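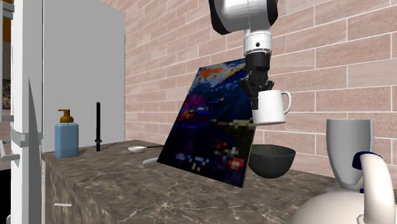
The work had been called washing up for as long as Pokwood had been a hotel, and then it was called returns. Ebony Harawira came back from two weeks off in November and found the word on the rota beside her name. Returns meant sitting in the old linen room with a screen, watching kitchens that did not exist. They were built by a firm called Vavis, and each one was wrong in its own way. In one of them a painting was propped on the worktop where a chopping board should have been, mostly dark blue squares, and the arm held a white mug in the air beside it. The fridge was open. Ebony had to say whether she would have put the mug down, and where.

"Anywhere it won't get knocked," she said.

"You have to click on it," said Rhys Ruddock.

She looked at the counter again. It was brown marble, nicer than anything at Pokwood. There was the bowl against the wall, and the kettle, and the soap on the far side. She clicked on a bare bit of marble and the next kitchen came up.

Rhys had run the kitchen porters for years and now he ran this. He had been on a course. He had a folder from it with his name printed on the front, and he kept it on the windowsill and did not open it much. He told her the real arm would be fitted in the pot wash after Christmas, and that it would have practised by then on all the answers they gave it. There were 1424 kitchens in the first batch. She was on number 17.

"And what happens to the pot wash?" she said.

"It'll still be there."

"What happens to me in the pot wash?"

"You'll be there too, I should think. Some of the time." He moved the folder along the sill. "They want people who know the work. That's what the woman said."

The woman was Ilaria Melis from Vavis. She came up on the train the following week and sat next to Ebony for a morning with her coat on, the linen room having no radiator. She was younger than Ebony had expected and ate a cheese roll out of her bag at half past ten. She wanted Ebony to talk while she clicked.

"I don't know what to say," Ebony said.

"Say what you'd say to somebody new."

So Ebony pretended there was somebody new. She told them to keep handles turned in. She told them to look for the thing behind the thing, like a spoon half under something, and move it before they put any weight down. She said that if the fridge was standing open you shut it first, and never mind what was in your hand. Ilaria stopped chewing and asked her to go back to that.

"Why first?"

"Because you'll forget. And the door's in your way."

"But you're holding a mug."

"I've got another hand," said Ebony.

Ilaria wrote it down. Then she looked at the arm on the screen for a while, the one gripper closed on its mug, and wrote something else underneath.

Jyoti Bajpai did the afternoons. She had been on breakfasts until they cut breakfasts down to a buffet, and she was quick at returns, quicker than Ebony, and she did not talk at all. She said she was not going to teach it to do her job and chat to it as well. The two of them crossed over at two o'clock, and Jyoti would wipe the mouse with her sleeve before she sat down.

"You're giving it the good stuff," she said one day. "Rhys told me. All your tricks."

"They're not tricks. It's only how you do it."

"It took you years to know how you do it."

"It took me about a fortnight. Then it was just doing it."

Jyoti sat down and put the headphones on, though there was nothing to listen to.

Ebony did think about it on the bus. She thought about her hands mostly. They had been split along the thumbs every winter since she was nineteen, and she had a tin of cream for them in every coat. By the third week of returns they had healed up. Her sister noticed before she did. Her back was worse, from the chair, and she went to bed with her eyes aching, but the hands were like somebody else's.

The arm came at the end of January in two crates. Ataahua Sutcliffe, who did the night shift and had never been put on returns, had to come in early to help clear the space for it, and the rack where they had always hung the aprons was unscrewed from the wall and left in the corridor. Two fitters bolted the arm up over the draining side. It was slower than Ebony had thought it would be. It picked up a cup, waited, and put it down well in from the edge with the handle turned in.

"That's you," said Rhys.

"Could be Jyoti."

"Jyoti puts them down any old how."

The new rota had 3 porters on it where there had been 5. Ebony was on it, mornings, and Ataahua, nights. Jyoti had been offered something at the sister hotel in Harju Street and had until the end of the month to say. She came down to the pot wash to collect her spare shoes and stood watching the arm, with the shoes in a carrier bag.

Somebody had left the door of the under-counter fridge open. The arm stopped over the draining board with a cup in its grip, and it stayed there.

"What's it waiting for?" Jyoti said.

Ebony pushed the door shut with her knee. The arm put the cup down and went back for the next one.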